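We use cookies to remember your settings. Accept | Manage

Stamp grid

A stamp grid is a sheet of paper ruled into cells, used for practicing or testing ink marks. It's a wonderfully simple tool — one page can hold dozens of impressions, and pale patches show up at a glance!
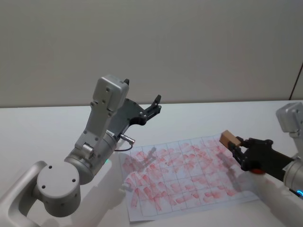 Why use a grid instead of blank paper?
The lines give each mark a home, so pressure and angle are easy to compare from cell to cell.

Red and pink inks are lovely for this work, as smudges read clearly against white. Marks often crowd together in one part of the sheet and thin out elsewhere.

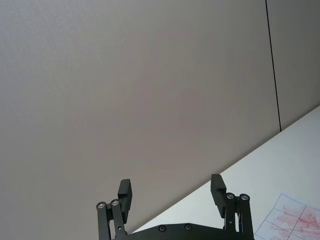 Paper

Plain white sheets work well. Gray or dark lines both suit, and a flat, smooth table helps enormously.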